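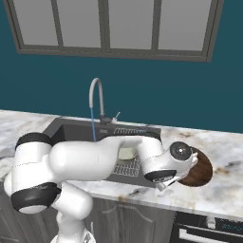

Simulierte Küchen und echte Zahlen

2024-10-02

Seit ein paar Wochen liegt das Paper von Nélida Fuentealba und ihrer Gruppe auf meinem Schreibtisch, und weil mich inzwischen drei Leute gefragt haben, was ich davon halte, schreibe ich es lieber einmal auf. Kurzfassung: Die Methode finde ich ordentlich, das Ergebnis finde ich überverkauft, und über die Auswertung ärgere ich mich.

Worum geht es? Uvavano heißt das Verfahren, und es soll einem Roboterarm Haushaltshandgriffe beibringen, ohne dass jemand am echten Gerät Stunden mit Vormachen verbringt. Trainiert wird komplett in der Simulation, in gerenderten Küchen mit wechselnden Oberflächen, Fronten und Arbeitsplatten. Der Arm greift etwa eine runde Holzscheibe am Rand und soll sie kontrolliert anderswo ablegen. 2.230 Episoden stecken im Trainingssatz. Für simulierte Daten ist das wenig, und genau damit wirbt die Gruppe auch: wenige Episoden, dafür gut ausgesuchte. Die Auswahl übernimmt ein eigenes Modul namens Skiltport, das Episoden nach Neuigkeitswert sortiert und alles verwirft, was dem Vorhandenen zu ähnlich ist.

Dagegen ist erst mal nichts zu sagen. Wer je so einen Datensatz durchgeklickt hat, weiß, wie viel davon Wiederholung ist. Zehnmal derselbe Anflug von derselben Seite, und beim elften Mal lernt das Netz auch nichts mehr.

Skeptisch werde ich bei der Frage, woran »neu« gemessen wird. Der Neuigkeitswert wird laut Anhang aus den Bildmerkmalen berechnet, die Armbewegung geht nur schwach gewichtet ein. Tauscht man also Marmor gegen Schiefer, gilt eine Episode schnell als neu, obwohl der Arm haargenau dasselbe tut. Umgekehrt kann ein wirklich anderer Griff in einer bekannten Küche durchs Raster fallen. Im Haupttext steht dazu ein Halbsatz. Ich hätte mir eine Ablation gewünscht, in der die beiden Anteile einmal getrennt laufen. Das wäre kein großer Aufwand gewesen, die Simulation stand ja.

Dann die Kamera am Handgelenk. Uvavano bekommt zwei Ansichten, eine von außen und eine vom Greifer aus, und im Abschnitt zur Wahrnehmung wird so getan, als sei die zweite einfach ein Bonus. 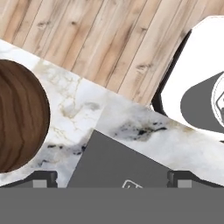 Aus dieser Nähe sieht das Netz aber eine ganz andere Welt. Ein guter Teil der Ansicht gehört dem Greifer selbst, ein weiterer der Maserung von Stein und Holz, und der Gegenstand, um den es geht, kann halb außerhalb liegen. Wie stark stützt sich die Strategie dann auf die Textur? In der Simulation ist eine Fuge im Dielenboden immer sauber und das Licht immer brav. In meiner Küche spiegelt die Platte abends so, dass ich selbst den Brotkrümel nicht finde. Ob das Verfahren ohne die Handgelenkkamera einbricht oder vielleicht sogar besser wird, erfährt man nicht. Beides wäre interessant gewesen!

Und nun zur Auswertung. Verglichen wird mit Entwistle, einem älteren Verfahren, das ich selbst eine Weile benutzt habe und das seine Macken hat. Auf 30 Testküchen schlägt Uvavano es deutlich. Schaut man genauer hin, stammen diese Testküchen aus demselben Generator wie die Trainingsküchen. Andere Fronten, andere Farben, aber derselbe Baukasten, dieselben Höhen, dieselbe Reibung. Das nennt der Text »Generalisierung auf unbekannte Umgebungen«. Ich würde es Interpolation nennen und dabei noch freundlich sein.

Auf echter Hardware gab es einen Versuch, im Testlabor von Trasden, mit 9 Durchläufen. Davon gelangen 4. Die Zahl steht im Anhang, im Abstract heißt es dagegen, der Transfer sei »vielversprechend«. Bei so wenigen Durchläufen kann man dazu schlicht gar nichts sagen, weder Gutes noch Schlechtes, und das hätte man auch so hinschreiben dürfen. Was bei den Fehlschlägen schiefging, wird übrigens nicht aufgeschlüsselt. Ist der Griff verrutscht? Wurde das Ziel verfehlt? Für mich wäre das der spannendste Absatz im ganzen Paper gewesen.

Ich habe der Gruppe geschrieben und nach den Protokollen gefragt. Fuentealba hat schnell und nett geantwortet: Der Generator soll im Dezember veröffentlicht werden, die Protokolle vom echten Arm würden »geprüft«. Mal sehen. Sobald der Code da ist, lasse ich Skiltport mit umgedrehter Gewichtung laufen, also Bewegung stark und Bild schwach. Meine Vermutung ist, dass die Auswahl dann ziemlich anders aussieht und der Vorsprung gegenüber Entwistle schrumpft. Falls nicht, schreibe ich das hier genauso hin.

Wer das Paper schon nachgerechnet hat, vor allem Tabelle 2, bitte melden. Ich komme bei den Mittelwerten auf etwas anderes.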